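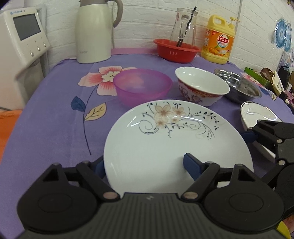 About Jamanthorpe

Jamanthorpe is an independent body which writes and maintains working rules for handling tasks in ordinary rooms. Our members record people doing everyday jobs with hand-held grippers, and the recordings are used to teach robot arms the same jobs. We do not build machines and we do not sell them. Our work is the written rule: what a session must contain, how it is to be carried out, and what must be noted when it is finished.

The organisation was set up by Ifor Cadwaladr and Jinfeng Zeng, who had each written house rules for separate laboratories and found that the two sets could not be used together. One measured a grasp from first contact, the other from the moment the object left the table. Their joint paper became the first edition of the Kuscombe Code, named after the village where the early meetings were held. The Code is now in its third edition and runs to 300 clauses. It is reviewed each September.

What the Code covers

Most of the Code concerns tables, sinks, shelves and the things people keep on them. Plates, bowls and glass pitchers receive a chapter of their own. A broad, nearly flat plate offers a gripper very little to hold, and a glossy glaze throws back streaks of light which can hide the rim from a camera. Clause 41 therefore asks that such a plate be approached with the fingertip pads clear of the painted surface until the operator has settled on a side, and that the lighting be written down before the first attempt.

Patterned cloths are permitted and, in part two of the Code, required. Large printed flowers under a printed plate make a harder test than a bare worktop, and homes are full of them. Members are asked not to tidy a table beyond what its usual user would do. A thermos jug, a basin or a bottle of detergent standing at the back should stay there, provided that it does not put the operator at risk.

Where two grippers are used together, the following apply:

– Each hand is to be named left or right at the start and keeps that name throughout.
– Glass and porcelain are not passed from one gripper to the other above floor level without a table beneath.
– If the two grippers touch, the attempt is kept and marked. It is not deleted.
– An operator may stop at any time and need give no reason.

The third of these rules caused the longest debate in our history. Several members held that a touch between grippers spoils the attempt. The view which prevailed was that a machine trained only on clean attempts will be poorly prepared for a crowded table.

Homes and the people in them

Sessions in private homes are governed by part four. Written consent is obtained from every adult in the household, and the household may withdraw any recording before release. Letters, screens showing messages and family photographs are to be moved or covered by the household itself, never by the operator. Household crockery is used only with the owner's agreement, and breakages are paid for within the month – whoever was at fault.

Checking and training

Checks are led by Arwel Prothero. A member's submission of 1000 attempts or more is read in full by two checkers working apart, and any clause on which they differ goes to a third. Training is given at our rooms in Kuscombe by Osian Jenkins. The course lasts 3 days and ends with a practical session at a laid table.

Our members include Hämäläinen, who lent us the testing bench on which the fingertip wear limits were set, and Nandetti, whose staff prepared the Italian text of the Code. Membership is open to any firm, school or college which agrees to be checked. The fee depends on size and is set out in the joining pack.

This page was last revised on 24 January 2025.

We use cookies to remember your settings and to count visits to this site. By continuing you accept their use. Manage cookies

Comments

Rhun Gronow
Does clause 41 apply to shallow steel bowls as well? We get the same glare from the inside of ours and have been logging the lighting anyway.

Jamanthorpe Office
It does not at present. Please continue to log it. A change to the wording has been put forward for the next review.

benchside_2555
Glad the marked attempts stay in. Our old rules threw them out and we lost a good deal of useful material.

M. T.
Is the joining pack available in large print?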